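3. Garments and Crease Memory
We were delighted by how much a plain tee can tell us about storage habits! Figure 1 shows a mint-green T-shirt with one side turned in – the diagonal crease is the kind we score in Section 4.

Figure 1. Partially folded T-shirt, laid flat.
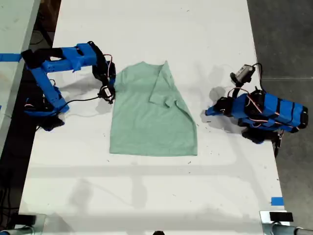

3.1 Household Survey
Lenihan's diary method worked beautifully in Nokside. We mailed 519 diaries in July and got 270 back, 134 of them with notes on drawers, shelves and (our favorite) inherited folding rules.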